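Workshop notebook, 8/5/20
Linseed and casein paints, batch five onwards

Back at the bench with the paint after far too long on other things, and what a good morning! The Netik recipe (the one Piret Mockus copied out of the old parish account book and translated for us) finally makes sense to me. I had been reading her word for "quench" as "soak", so every batch up to now had the lime going in far too early and the curd seizing up into little rubbery peas. Read it her way and the whole order of work changes. Curd first, broken up fine, then the lime putty a spoonful at a time, and stir until it goes glossy and slack like thin custard. It does go! It takes a few minutes when you think you have ruined it and then it lets go all at once.

Quantities for the next person:

Skimmed milk curd, well drained and pressed: 700 g
Lime putty, the older tub: one part to five of curd by volume
Water: enough to get it through the sieve, no more
Pigment: ground wet the night before, added last

The curd was from the farm milk, soured on the window sill with a bit of vinegar to help. Shop quark works too but it is saltier than I'd like and I don't trust the salt on iron nails. Press it properly. The batch I drained only overnight was sloppy and the paint chalked off on my sleeve.

Pigments. I've tried four so far in this base: yellow ochre, burnt umber, a green earth, and the red that came in the Fodetti parcel with no label on it beyond a number. The ochre is a joy. It wets out easily, covers in two coats and dries to that flat, dusty, buttermilk yellow you see on old cupboard insides. Umber is nearly as good. The green earth is weak and wants so much pigment that the binder can't hold it, and it rubbed off under a dry thumb. I'd like to try it with a little more curd before giving up on it, as the colour is lovely, a sort of wet slate with moss on it.

The red is odd. Wet, it is a proper brick colour. Dry, it goes towards pink, and more so where the coat is thick. I wondered about the lime biting it, so I put a dab of putty and pigment with no curd at all on a bit of tile and left it. Same pink. So it is the lime, and I'm fairly sure it is a dyed earth and no iron red at all. Not to be used on anything that matters. I have written as much on the lid.

Test boards: the offcuts from the Brorov door job, planed one side and left sawn on the other. Sawn side takes the paint better by a mile. On the planed side the first coat crawls and leaves little bare eyes unless the board is wiped down with a damp cloth beforehand. I was going to sand everything and now I think I won't. Damp cloth, wait for the shine to go off, brush on.

Linseed next. Cold pressed oil, left in the light in July last year and skimmed since, so it has thickened a bit and gone pale. I ground the ochre into it on the slab with the muller and it came up beautifully, short and buttery, hardly any grit. Took me an age to learn that you want far less oil than looks right. It should look like a crumbly mess that will never come together, and then after a good long spell of mulling it does. My wrists know all about it.

Drying of the oil paint is the old trouble. The thin coat was touch dry when I looked in, the middling coat still drags, and the thick one has wrinkled at the bottom edge where it sagged. Lesson as always: thin, thin, thin. Three mean coats beat one generous one.

Then finishes for bare wood, since I have oil out anyway. We've been arguing about whether a damaged clear finish should be patched or taken back to the wood, and I'd like to settle it with proper samples on pale timber, where every mistake shows.
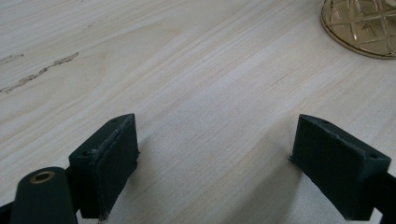 Brownish scratch and a shorter mark beside it, pale wooden top.

My feeling is that patching works on an oiled surface and almost never on anything that forms a skin. With oil you can rub a bit into the worn place, wait, rub in some more, and the edge of the repair blurs away by itself. With a skin you get a halo. Ngau swears by thinned shellac dabbed on with a fine brush, and to be fair the sample from there is very neat, but tilt it towards the window and the dab stands up like a drop of water. I'd like to try the same thing cut back with very fine wire wool once hard.

Plan for those samples: four strips, all the same pale board, each scored with the same nail. One oil, one oil and wax, one shellac, one left bare and cleaned only. Look at them in raking light and again under the lamp, because they can be quite different and people live with their tables under lamps!

Odds and ends. The muller has a chip on the rim and needs turning so the chip rides clear of the slab. The fine sieve is clogged with lime and wants a bath in vinegar. Please do not put casein brushes in with the oil brushes, they come out like sticks. Left over casein paint does not keep. I tried a jar in the fridge and by the second day the smell was remarkable, so make only what you'll use.

For Piret: could you look again at the line after the quenching bit? There is a word I read as "beer" and I would dearly love it to be beer. If it is, does it go in the paint or in the painter?

Next up is batch six, same curd, a bit more of it for the green earth, sawn boards only. I'll start the milk souring tonight.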